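Clearing a Small Table: What We Throw Away and What We Put Back

Student project report, Home and Living module
Group members: Tracey Pickering, Montri Khamphan, Chelsea Haslam
Supervisor: Murdo Innes
August 2020

1. Introduction

Our project looked at how clutter collects on small tables in bedrooms and what is the easiest way to clear it. We picked bedrooms because most students who rent a single room eat, study and sleep in it, and the nearest flat surface ends up holding a bit of everything. Earlier reports in this module dealt with kitchens and shared hallways, so we did not repeat those.

We wanted to answer two questions. First, what kinds of things are left on a small table at the end of the day? Second, is it quicker to clear the table item by item from one side, or to take out all the trash first and then deal with what is left?

2. Background

Before starting we asked students in the Vakstead residence to fill in a short form about their rooms. We got 40 forms back. Most people said they tidy their table only when they need the space for something else. The most common items listed were food wrappers, used tissues, cups and empty boxes. Several people wrote that they keep boxes "in case", and Chelsea admitted she does the same.

Dennis Blackburn, who did a similar project in the year before ours, let us read his notes. He had sorted items by material. We found this hard to use in practice, as a cardboard box can be trash or can still have something in it, so we sorted by what happens to the item next.

3. Method

We used three groups:

Trash: used tissues, empty wrappers, used paper cups, torn packaging.
Keep: anything closed, unopened or still in use.
Check: boxes and cartons that have to be looked into before a decision is made.

For the side-to-side method, the person clearing started at the left edge of the table and dealt with each thing as they came to it. For the trash-first method, they went over the whole table once for trash only and then came back for the rest. We allowed two minutes for each round. Results were written down in Studeo the same evening.

4. The table

The table has a gray wood-grain top and stands at the foot of the bed. The basket is also gray and stays on the left, close enough that nothing has to be carried across the room. The things on the table are mostly packaging: boxes, wrappers, tissues and a paper cup. A long table would have given us more room, but a small one is closer to what people in Vakstead have.

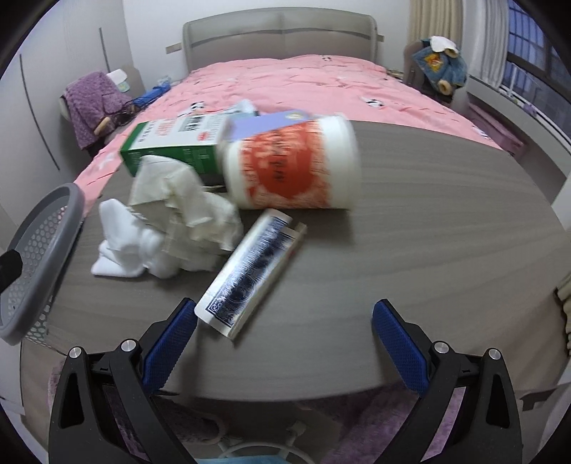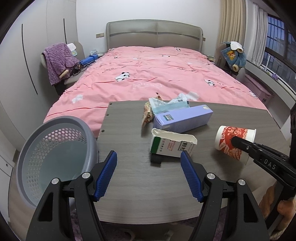

5. Results and discussion

Trash-first was easier to follow. With the side-to-side method we kept stopping at the boxes – Montri opened one carton, read the back of it and lost most of his round. Going for trash first meant the tissues and wrappers were out of the way before anyone had to make a decision.

The "check" group was bigger than we expected and took the most time. If we did the project again we would give it a place of its own, such as a tray beside the table.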